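Pridcombe parcel depot to stay open through the night

The parcel depot on the east side of Pridcombe will run a night shift for the first time, following a vote by the town council. The new hours apply from 2023-01-01 and will be reviewed in June.

Clekier, the company that operates the depot, asked for the change last year after customers in the outlying villages complained of late deliveries. The site handles mail-order goods for 387 streets and farms, and vans now leave at 7 a.m. Under the new plan the first of them will be on the road by 5.

Residents of Gristerik Lane had opposed the move. A petition with 168 signatures asked the council to keep trucks off the lane after dark - a request that was met in part. Heavy vehicles must now use the north gate between 10 p.m. and 6 a.m.

"We can live with that if they stick to it," said Johanna Gisler, who handed in the petition. 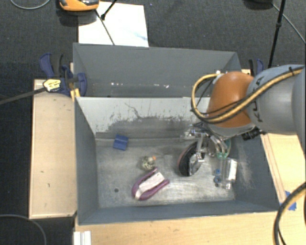
Jobs and parking

Clekier expects to hire around 30 people for the night shift. Depot manager Beat Ruchti said most of the posts would be part-time, and that applications from Pridcombe would be looked at first.

Staff parking will move to the field behind the old dairy, where the council has approved five extra lights and a footpath.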